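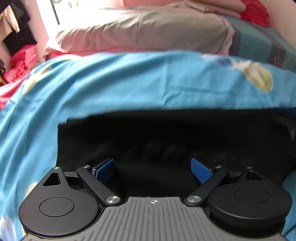

Cuaderno de taller – ropa de cama y doblado
15 de abril de 2024
Por Paloma Mercado
3 comentarios · 2 compartidos

Empiezo por lo pendiente de la semana pasada. Sigue sin resolverse dónde se dobla la ropa grande. Annapurna prefiere la mesa de corte y yo prefiero la cama. La mesa es más firme, pero se queda corta para cualquier cosa que pase del metro y medio, y lo que cuelga arrastra el resto hacia el suelo. Hoy he trabajado toda la mañana sobre la cama y lo anoto tal cual.

Tela negra. Es la pieza grande que no tenía ficha. Le he puesto el 481 en el registro y queda como «tela negra, sin etiqueta». No he encontrado ninguna marca de composición. Al tacto diría que es mezcla, pero no lo apunto hasta que Konrad la mire con el cuentahílos. En la cama se ve mal por dónde va el borde, porque el negro se come las arrugas y los dobleces parecen todos iguales. Con la luz del techo es peor que con la de la ventana. Si alguien la dobla por la tarde, que encienda el flexo y lo ponga bajo, de lado.

Sábana azul claro. La del estampado en amarillo pálido y blanco, con hojas y flores. La tela negra y la sábana andan siempre una encima de la otra y al tirar de la primera se viene la segunda. Se forma una onda a lo largo del borde azul y luego hay que alisarla desde el centro hacia fuera. Lo que me ha funcionado es sujetar la sábana con el antebrazo y tirar de la tela negra en horizontal, sin levantarla. Dos intentos malos antes de dar con ello. En el primero levanté de más y arrastré también la almohada.

Sobre la almohada beige: la dejo tumbada en la parte de arriba, cruzada. Roman la quita siempre antes de empezar y la pone en la silla, y después no se acuerda de devolverla. Prefiero que se quede. Hace de tope y la sábana resbala menos por ese lado.

Manta verde azulada y gris. No se ha tocado. Tiene una banda de gris más oscuro hacia un extremo que sirve de referencia para orientarla: banda a la izquierda, y así todos la guardamos igual. Renata la dobló el viernes con la banda por dentro y tuve que abrirla entera para saber cuál era. No es grave, pero se pierde tiempo.

Montones. De momento, por color:
– rojo vivo, doblado, detrás de la almohada
– rosa pálido (la manta), al fondo del todo
– rojo rosado, ropa doblada, en el montón de la izquierda, al lado de la cama

El de la izquierda es el que me preocupa. Está cerca del borde rojo de la otra ropa de cama y a primera vista se confunden. Propongo pasarlo a la balda en cuanto haya sitio. La balda sigue ocupada con las cajas de Harkmont, que se iban a recoger en septiembre y ahí están. He vuelto a escribir.

Método de doblado para piezas grandes (versión de hoy, se puede corregir):
1. Extender la pieza entera, aunque parezca que no cabe. Lo que sobre, que sobre por los pies.
2. Buscar las dos esquinas de arriba con los dedos, sin fiarse de la vista, sobre todo en telas oscuras.
3. Doblar a lo largo. Pasar la mano plana una vez.
4. Doblar otra vez a lo largo si la pieza es ancha. Con la negra hace falta.
5. Doblar a lo ancho en tercios. En cuartos abulta demasiado y el montón se inclina.
6. Dejar el canto liso hacia fuera.

El paso 2 es donde se va casi todo el tiempo. Annapurna sugiere coser un hilván claro en una esquina de cada pieza oscura. Me parece bien. Tengo hilo crudo de Ostrowski de sobra y se descose sin dejar señal. Lo pruebo primero en la 481 y si molesta lo quito.

Otra cosa: el plegado en tercios deja un ancho que entra en la balda justo por los pelos. Roman midió la balda con la cinta vieja, la que tiene el principio gastado, así que esa medida no me la creo. Hay que repetirla con la cinta metálica antes de pedir los separadores a Suser. Konrad quería pedirlos ya; le he dicho que espere a que midamos.

Lavado. La sábana azul puede ir en el próximo turno con las claras. La tela negra, sola, por lo menos la primera vez, y con agua fría. En la ficha he dejado el hueco para anotar si destiñe. Los rojos, nunca con nada de lo anterior – ya pasó con las fundas y aún tenemos una medio rosa sirviendo de trapo.

Se está acabando el detergente de Brilside, queda para pocas coladas. Apuntado en la lista de la puerta.

Para mañana:
– hilván en la 481, esquina superior izquierda
– medir la balda otra vez, cinta metálica
– preguntar a Renata si la manta rosa pálido va con las de invierno o se queda fuera
– ficha nueva para la sábana azul, la antigua dice «lisa» y no lo es
– devolver el flexo a la mesa de corte cuando se termine, que Konrad lo busca

Añadido a última hora: Annapurna ha pasado por aquí y dice que en tercios ella llega a lo mismo empezando por los pies. Lo probamos las dos mañana, con la misma pieza, y anoto lo que salga en esta misma página.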